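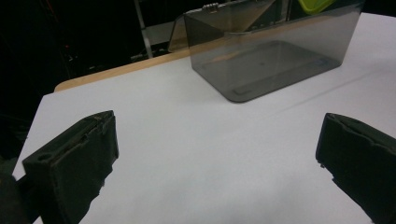
Finding the reason when a gripper drops the part: worn finger pads

Date: Wednesday, January 29, 2025

At the Nidberg workshop we use hand-held Terkholm grippers to record the movements which our arm later repeats. The task in these notes is a small one: take a green phone case and put it in a transparent plastic box with a hinged lid. In January the arm began to drop the case. First it was seldom, then in 16 attempts out of one morning's work. I looked for the fault in the software for two days, and it was in the foam on the fingers. I write down the order in which I would check now.

Before you start

Stop the arm and press the emergency stop before your hand goes near the fingers. A paused program is not a stopped arm. Ours was paused when it closed on my glove, because the controller had still one command waiting. I had no injury, but I had to cut the glove to get it free. After this we changed our rule, and the air or power to the gripper must also be off when somebody touches a pad.

You will need a small torch, a soft brush, a spring scale, a flat plastic scraper, new foam and the correct key for the finger screws.

Step 1. Look at the log, but not for too long

Open the run where the part fell and find the moment of closing. In our run 1457 the fingers closed to the right width, the force value rose as normal, and then the width became smaller by a little during the lift. The command was correct and the part moved between the pads. If the width never reached the right value, you have another problem, for example a loose cable or a wrong home position, and you should do the homing again before you continue.

Step 2. Look at the pads from the side and from the front

A pad can look good from above and be torn at the lower edge. Turn the finger and shine the torch along the foam. Look for fibres which hang down, for places where the foam is pressed thin, and for dust. Dust alone can be brushed away. Torn foam can not be repaired with glue, I have tried, and the glue makes a hard spot on which the case slides even more.

Step 3. Make a slow grasp with the same part

Take the hand-held gripper and close it on the part slowly, at the same height where the arm would take it. Hold the part upright over the box. Then pull the part down softly with the spring scale. Compare the left and the right finger. When the part turns before it slides, one pad is gripping more than the other.

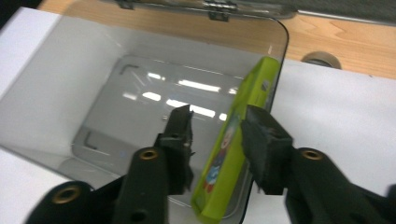
Can I increase the closing force and leave the old pads on?

For one day, perhaps, but I advise against it. More force presses the thin foam against the hard finger behind it, and then the case can jump out sideways. We raised the setting from 2950 to 3555 (these are the units of our controller, yours will be different) and the number of drops went down until lunch. In the afternoon it was worse than before, and one case had a mark on its edge.

Step 4. Change both pads

Always change the two together, also if only one is torn. Take off the finger and write down which side it comes from. Remove the old foam with the plastic scraper. A knife makes scratches in the finger, and the new pad will not lie flat over them. Clean the surface, let it dry completely and press the new foam on from the middle to the outside. We leave it under a weight until the next morning.

When you put the finger back, turn the screws by hand first. If a screw goes in crooked, take it out and begin again. Check also that the brass inserts do not turn together with the screw. If one turns, the part must be replaced before the gripper is used again.

Step 5. Do the homing again

New foam is thicker than old foam, so the zero position is no longer true. I forgot this the first time. The gripper believed it was open wider than it was, and it touched the rim of the box on the way in. Close the fingers with nothing between them, set the zero, open fully, and repeat this once more.

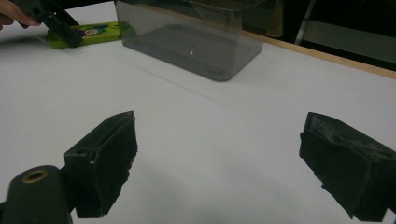
After the homing, start at a quarter of the normal speed and keep one hand on the stop button. Put the case flat on the table for the first attempts, away from the box, so that a bad grasp can not push it against the plastic wall. When these go well, go back to the normal placing and then to the normal speed.

If the part still falls

Check that the recordings themselves are good. Some of ours were made with the hand-held gripper when its pads were already worn, and the person had learned to squeeze a bit more and to tilt the case. The arm repeats the tilt with new pads too. We marked these recordings in Flodus, the program where we keep our runs, and made them again.

Write the date of every pad change on a piece of tape and put it on the gripper body, where the next person will see it. Our spare foam is in the second drawer under the bench, and the last sheet must be reported before it is used.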